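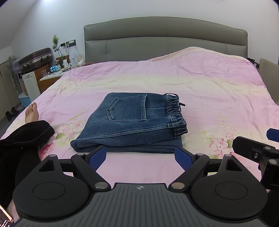
Frequently asked questions: washing and folding your Weltov jeans

Do I need to iron them?
No. Fold them while they are a little warm from the dryer and press with the hand.

How to fold jeans with elastic waist?
Put one leg on the other, then fold the legs under the upper part, with the back pocket up. Do not fold the waistband, it should stay flat.

Can I wash them with other clothes?
Yes, with dark colors. The first 2 washes please do alone.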